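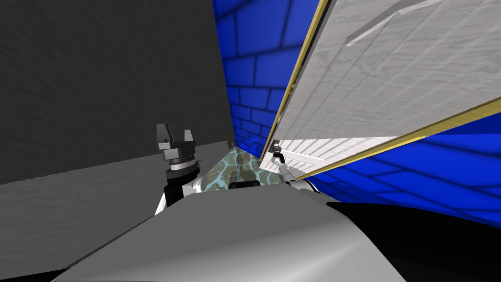 Render: Evura simulation, Forkstead Workshop Notes

Print this page | E-mail this page

Workshop Tips: Cabinet doors and two-armed robots
By the Forkstead bench desk, June

Door opening remains the most common failure in simulated kitchen work. The notes below come from 2000 Evura trials on hinged panels with bar handles, using a two-armed robot and randomized wall and floor finishes.

1. Work the edge once the door is ajar. A policy that kept its grip on the handle through the full swing stalled in 192 trials, mostly at wrist limits. Releasing early and pushing at the free corner cut the stalls to 28.

2. Keep the second arm upright and clear. Fingers open, pointing up, is an adequate rest pose. Do not park it over the base, where it blocks the body camera.

3. Vary the finishes. Brick in a strong colour, flat grey and patterned stone should all appear in training. Policies trained on one wall colour mistook trim strips for handles. Gold trim on white woodgrain was the worst combination.

4. Check hinge friction before blaming the policy. We use the Van Loon damping values, halved for light panels. Stock values are too stiff.

5. Pad the real fingers. For hardware tests we glue 2 mm Corko sheet to the inner faces. It marks paint less than bare plastic and is easily replaced.

6. Set base distance first. In tight rooms, back the robot up about 18 cm from its handle-grasp position before the push.

Results are for side-hinged doors only. Lift-up lids were run separately and are not included in the totals.

Comments (3)

hingepin: Does tip 1 hold for soft-close hinges? Ours pull the door shut again below a third open.

benchdog_ab: Same here. We hold the corner until the other arm is inside the cupboard.

millrat: Corko peels with contact cement in a cold garage. Use epoxy and clamp overnight.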